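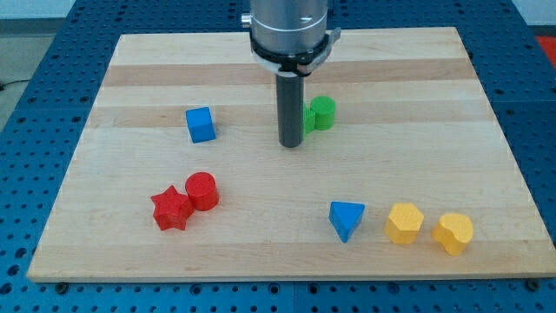
A robot arm fitted with a plain rod above the wooden board, with the colored blocks set out for a pushing task.

The Gagnon Block Kit is a tabletop set for testing and teaching robot pushing, sold by the Curkbridge supplier Lotelby. It consists of eight small blocks in red, blue, yellow and green, two of each color, together with a printed guide and a set of task cards. The arm, board and table are not included. The kit was designed by Gerasimos Zervas and first went on sale in April, after a trial at a technical college in Wetville.

Contents

The blocks come in several shapes, among them a cube, a star, a triangle, a hexagon and upright cylinders. Colors and shapes are mixed so that a written instruction can name a block by either one, as in "push the blue cube to the star." Replacement blocks are sold singly. Lotelby also offers a carrying case, which was part of the basic package during the trial and became an extra when the price was set.

Use

The blocks are moved by pushing alone. The arm carries a straight rod with a rounded end, and the rod slides a block across a flat surface until it reaches the place named on the card. Most users lay a wooden board over a perforated worktable and keep the arm above it. Blocks may start apart or touching. Touching pairs are treated as the harder case in the guide, as pushing one block tends to shift the other.

There are 30 task cards. The early ones ask for a single block to be moved to a corner or a side of the board, and the later ones call for groups and lines. The cards can be used with a hand-operated arm or with one run by a program – the guide has a short chapter on each.

Reception

A review by Kyung-tae Son dated 5 June 2024 praised the clear colors and the choice of shapes but found the guide thin on setup, with only two pages on fixing a board in place. Son also noted that the cylinders were easier to tip over than the lower blocks when pushed near the top. Lotelby later added a page on rod height to the guide.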